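Fillura Garment Folding Set — Data Card, Revision 2
Last updated May 2026
Maintained by the Navent manipulation group
Contact for corrections: Ivars Krūmiņa

Summary
Fillura contains 374 teleoperated episodes of shirt folding on a two-arm station. Revision 2 withdraws 11 episodes and adds a fault label to the remainder. Users of the February release should replace it in full.

Contents
305 episodes of short-sleeved shirts
69 episodes of other garments
Joint positions, gripper commands, gripper feedback and head camera video for each episode

Known fault: late release
During review, the group found that the gripper on one arm sometimes stayed closed after an open command had been logged. The command stream showed the fingers open while the feedback stream showed them holding. In the 11 withdrawn episodes the arm then lifted with cloth still in its grip, and in two of them the operator used the emergency stop. No person was hurt.

The cause was a worn connector on the gripper cable. It has been replaced, and the Jikanska controller now halts the arm if command and feedback disagree. Episodes numbered below 134 were recorded before this check existed.

Recommended use
Train on gripper feedback, not on gripper command. Policies trained on the February release should not be run on hardware without a force limit. The Uibo loader reads both revisions — the fault label is ignored unless strict mode is set.

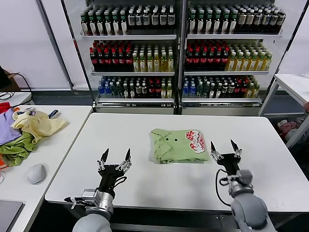
Release state is labeled at the close of each episode, and the label requires agreement between the command stream, the feedback stream and the video. An episode passes on video only when both grippers are clear of the garment with their fingers open, as they are beside the folded light green polo shirt. Slack in the cable near a gripper is not treated as a fault by itself. Disputed labels may be sent to the contact named at the top of this card, with the episode number.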